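Distribution Agreements for Hearing Aids: Project Report
Kastriot Dimitriou and Amra Matić, May 12, 2025

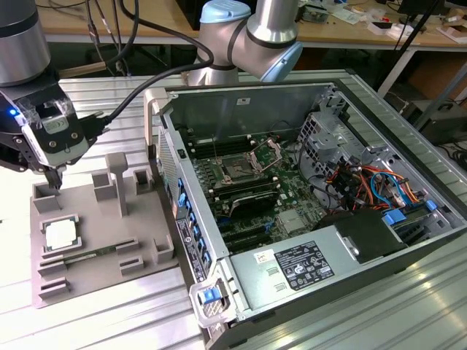 The report compares two routes to market for Nikis, a small maker of hearing aids: direct sales, and an exclusive agreement with the distributor Wandano. Data came from a survey of 88 independent clinics, of which 69 replied. Only 19 already bought direct from a manufacturer. Delivery time was the main complaint in both groups. Costs were modelled over 2 years, excluding repairs under warranty.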